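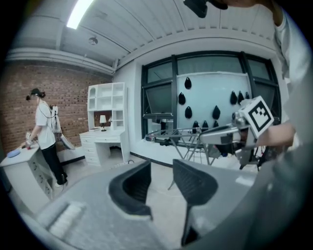
Hegyi, March 6, 2025

Desk with hutch against a brick wall, worth keeping?

brickside_40
We're setting up the long room and I need opinions before anything gets screwed to anything. White desk with a hutch, open compartments on top, drawers down below, pushed against the red brick. There's a second white table with drawers further out. Bence Kovács wants to keep both. I say the hutch is a dust shelf with a desk attached and it should go. The budget for a replacement is whatever I get for selling this one, so be realistic.

mapleseed
Keep it. Open compartments are great for stuff you grab all day. I had a Prumel hutch for years and missed it the minute it was gone.

tock_tock
Did you miss it, or did you miss having a place to dump mail? I've owned two of these. Both times the top filled up with chargers for phones I no longer had.

mapleseed
Sounds like a you problem.

tock_tock
Could be. Show me one hutch that's been in use for a year and still looks like the catalog.

lowtide17
My beef is with the lamp. A little table lamp with a white shade, tucked in under the shelves, would light the back of the recess and a patch of desk. With a fluorescent on the ceiling I doubt you'd even notice it was switched on. I'd sell the lamp before I sold the desk.

brickside_40
The lamp is Bence's. He says it makes the corner "less like a dentist." I have my doubts, but the lamp stays, so please work around it.

lowtide17
Then stick an LED strip to the underside of the shelf and let him have his lamp.

brickside_40
Strips fall off. I've had three fall off.

lowtide17
Did you wipe the shelf first?

brickside_40
Yes I wiped the shelf.

RennieO
Nobody's asked about the wall yet. What kind of brick is it? If it's old and soft, I wouldn't hang anything from it or trust an anchor in the mortar. Some of these "brick walls" are thin slips glued over drywall too, and then an anchor is holding on to pretty much nothing. A tall piece with a column of drawers wants to be fixed to something. Pull a few full drawers out at once and it'll lean.

brickside_40
Real brick as far as I know. The landlord says so, and he also said the windows were new. Desk isn't fixed to anything at the moment.

RennieO
Drill a small test hole down low behind the desk. Red dust that keeps coming, it's brick. If the bit goes soft or drops into a gap after half an inch, stop and think again.

mapleseed
Or don't drill at all. Put the heavy things in the bottom drawers and leave it alone. People have had desks against walls forever.

RennieO
People have had desks fall on them too. I'd still drill.

pella_w
Going the other way from everyone: the desk is fine and the table is the one I'd question. Drawers in a table you stand at are a pain. You're always stepping back to get one open, and whatever is on top gets shoved to the end. I swapped mine for a plain Zurard top on legs and put a rolling cart next to it.

tock_tock
So now you have a table and a cart. That's more furniture.

pella_w
Cart goes in the closet.

tock_tock
Does it, though?

pella_w
Most weeks.

brickside_40
I hadn't thought about the table. We do use it standing up, and I can't remember the last time I opened one of those drawers. I'd have to go look at what's in there.

mapleseed
That tells you something. Empty them into the desk and see if you care.

hal_udixfan
Udix sells a kit that turns a hutch into a wall shelf. You take the top off, add rails, done. Took me 40 minutes.

RennieO
On what wall?

hal_udixfan
Drywall, into studs.

RennieO
Right, so that doesn't tell us much about brick. I'm also not sold on a rail kit for a piece that wasn't made for it. A lot of hutches are only stiff when they're sitting on the desk.

hal_udixfan
Mine's been up since last April and hasn't moved.

brickside_40
OK. Test hole this weekend, drawers in the table get emptied, hutch stays on until I know what the wall is. I still think it's a dust shelf. Bence has read this whole thread and is being smug about the lamp.

lowtide17
What did you wipe the shelf with?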